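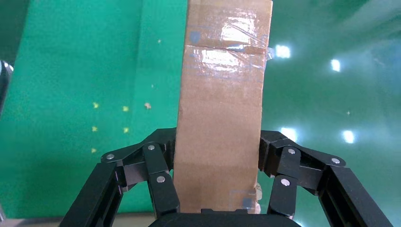
Cardboard box with clear tape across the front.

The Dilstead bursary list for the summer term has now been confirmed. The panel received 58 applications, of which 50 met the published conditions, and 4 awards have been made. Two go to first-year students on the Holzer nursing course and two to students completing the Cakard certificate in accounts.

Applicants who were not successful will be notified by post. A place on the reserve list lapses at the end of term and is not carried forward.

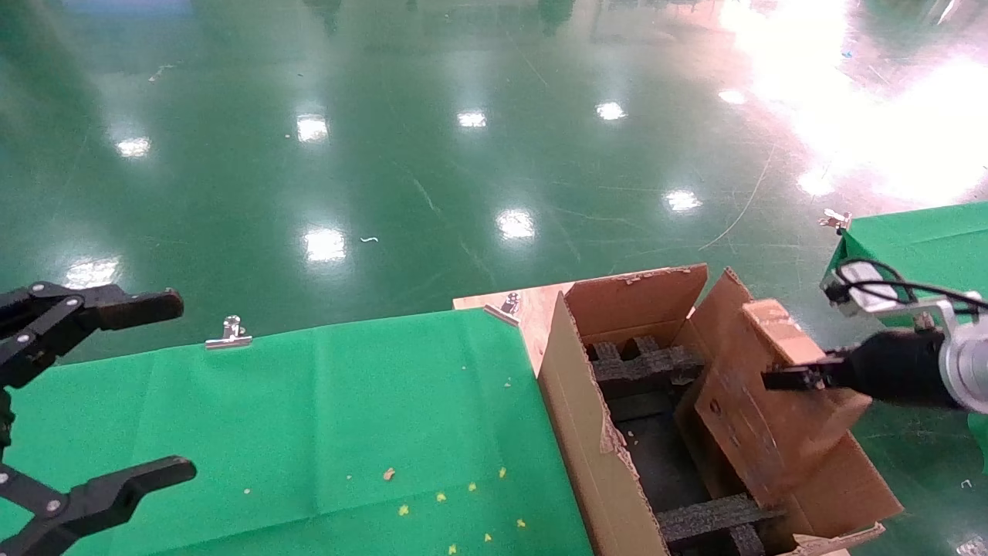
Green cloth clipped to a table, with the polished floor behind.

I should add a note on references. Several arrived in May without a signature – these were returned to the school concerned and accepted once signed. The Ceker prize for written work is decided separately, and entries remain open to all second-year
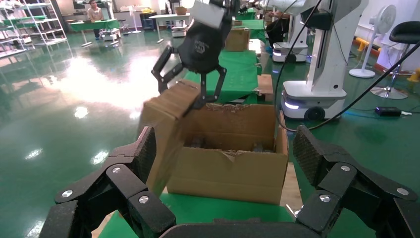 students, including those who study part time. Essays should carry a candidate number only.

Last updated: 2021-06-11

Contact | Copyright Dilstead Notes | Back to top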